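3.2 Collecting demonstrations by remote control

All demonstrations for the door task were given in simulation. The operator moved the arm with a hand controller and watched the view from the wrist, in which the fingers and the knob stay visible during the final approach.
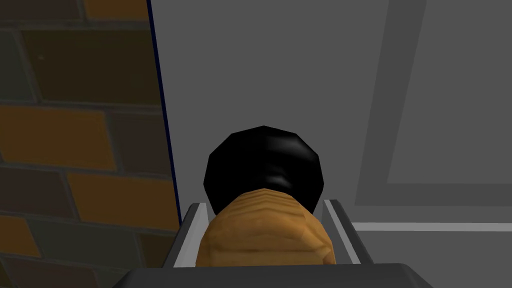 We kept 1000 demonstrations for training. The start pose of the robot was changed each time, so the operator could not repeat the same path from memory. Pauses longer than 2 seconds were removed – they teach the policy to wait.
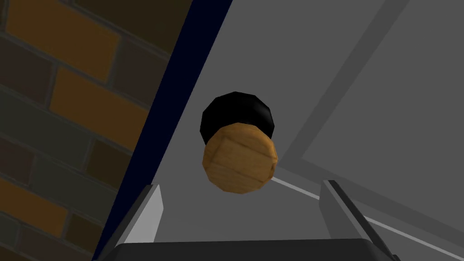 Gerasimos Vrettos
Landska Robotics Centre, Plandumitz

The wrist view has one weakness. When the gripper is tilted, the operator easily loses the sense of distance to the panel. We therefore recorded a wider view also, and the operator could switch to it at any moment.
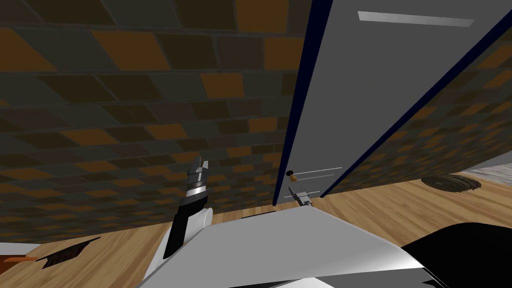 Figure 2. Wrist views and wider view in the Dodar simulator.

Both views were saved with the finger commands and joint positions. The colour images were not corrected before training. We follow Heydari in labelling each grasp by hand – it is slow work, but the labels are more reliable near the knob.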